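I drove out to Dendport on Oct 3, 2026 for the open day at Rellent, which is a long way to go to look at somebody else's workbenches, but I had a free day and a full tank and I do love this stuff. The lady at the door told me they were expecting up to 367 people, and it felt like most of them were in line for coffee ahead of me. Once I finally got into the lab I parked myself by the tables and stayed a good long while — my feet can vouch for it.

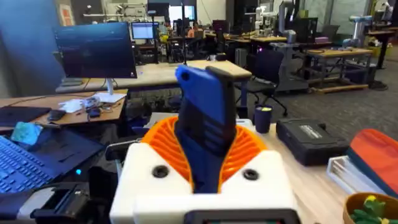
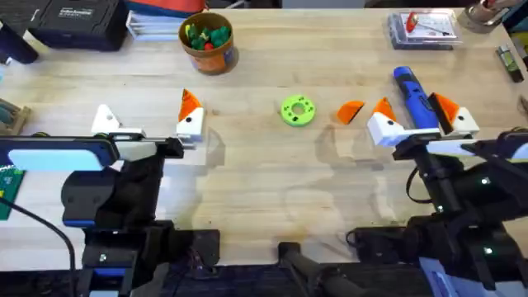

My own project at home is a little two-fingered hand for the garage, which I've been calling Planton (don't ask), and I've been stuck on the fingertips since March. Mine are flat and stiff and they drop screwdrivers. So I paid a lot of attention to those orange tips, and the ridges on them in the close-up have me wanting to start over with something ribbed and a bit rounder at the rim. I've already sketched three versions on the back of the parking stub, and I'll print the first one as soon as the new spool comes.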